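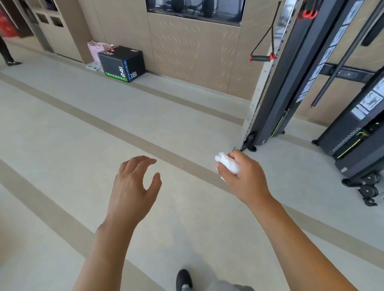
Stop grading the sketchbooks. I've been saying it at staff meetings since last November and I'm putting it in writing now, August 15, 2025, before the new term starts and everybody gets too busy to argue.

Quick background. I teach the art hours at Zhuravel, a residential program for teens, most of them there for anxiety or depression, a few for things they don't talk about yet. Two hours of studio a week per kid. They also get a sketchbook the day they arrive. Nice ones, thick paper, 200 pages. And then, every second week, we collect them and mark them. Effort, completion, "depth of reflection." Twenty points.

Depth of reflection! Out of 20!

I went along with it for a long time. Hanna Stasiv, who ran the studio before me, set it up and she had her reasons. Without a grade the books stayed blank. Parents wanted to see something on the report. The school side needs credits, and credits need numbers. All true. I've had the same conversation with her three times and she is not wrong about any of it.

But look at what the kids draw once they know it's being collected. Crying eyes. Cages. A bird getting out of the cage, usually on the last page before the due date. They learn very fast what a reflective page looks like to an adult and they hand it over. I would too. One girl told me she keeps the real drawings on the backs of her math worksheets, and could I please not tell anyone where. So the book we paid for is homework and the worksheets are the sketchbook.

Kyrylo Harasym, our therapist on the older hall, thinks I'm overdoing it. His view is that performing a feeling is sometimes the first step toward having it out loud, and a fake cage is still a kid holding a pencil. Fair. I've seen that happen. I've also seen a boy tear out eleven weeks of work becuase he got a 12 for a drawing of his grandfather's kitchen. He'd left it unfinished. The rubric says finished.

What would I do instead? Grade the studio hours. Show up, clean your brushes, learn to stretch a canvas, learn perspective even if you hate it, I'll put a number on all that and sleep fine. There's skill in it and skill can be marked. The school at Trarkden does something close to this – credits come from the class, the book stays in the kid's room – and their books do get used. Not all. Some stay empty from the first day to the last. I think we have to be okay with the empty ones.

That's the part people choke on. An empty book looks like a failure on our end, espescially to whoever is paying. Maybe it is sometimes. A kid who isn't ready to draw isn't ready, though, and twenty points won't get her there, it'll get you a bird.

And yes, safety. Someone always raises it. If we don't read the books how do we know what's in them? Well, we have therapists. We have night staff who know these kids' faces. If a graded sketchbook is how we find out somebody is in trouble then we have a much bigger problem then my rubric.

One more thing, on the spring show. I'd keep it, the kids like it, the hallway looks great. Just let them pick. Last time we picked, and we picked the cages.

I'm bringing a one-page proposal to the August meeting. Come disagree with me there.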